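Refinishing a white worktable, part two

The first coat went on in August and was sanded back a week later. I left the table alone after that, because the primer (Ferel, the water-based one) wants a long cure before anything abrasive touches it again. The can says 16 hours to recoat. I gave it 9 days.

Sanding was done by hand with 112 strokes per section, alternating direction, using a cork block. I count strokes on flat work. Without a count I lean on the middle and neglect the ends, and the low spot shows up under gloss. The paper was Wosex fine grade, which clogs early on primer but cuts evenly until it does. Brush it out every few passes and replace it when it starts to squeak.

For the topcoat I used Falleo satin white, thinned slightly with water. Full strength it drags in a warm room and leaves ridges from the roller. I poured 50 ml at a time into the tray, rolled across the short dimension, then tipped off along the length with an almost dry roller. No going back over a section once the next one is wet. 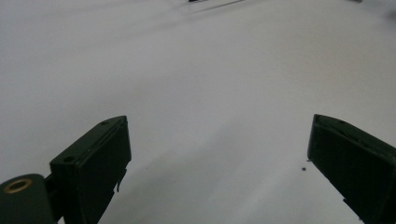
Guzmán Street Workshop | Surfaces and Finishing Group

Plain white is harder to judge than a color. Under soft, even light the tone shifts gradually from one part of the surface to another, and it is easy to read those shifts as uneven coverage. I check in two steps. First with the room lights on, looking straight down. Then with a flashlight held nearly level with the surface, moving from one end to the other. Ridges and dust nibs throw a shadow at that angle. Tone differences that vanish under the flashlight are lighting, and I leave them alone.

Nibs get a light rub with worn paper, wrapped around a finger and kept off the surrounding area. Wipe with a damp cloth, let it dry, check again.

Clearing the table first matters for the inspection as well. Mugs, rulers and tape all cast their own shadows, and a pale surface picks up color from anything standing close to it. I move the lot to a shelf before starting and keep it there until the paint has hardened.

Cleaning afterward: lukewarm water, a drop of dish soap, soft cloth. Melamine sponges are abrasive and will turn satin into patchy gloss, so keep them for the sink. Felt pads go under the vise and the lamp base. Part three will be the edges, which still need filler at two corners.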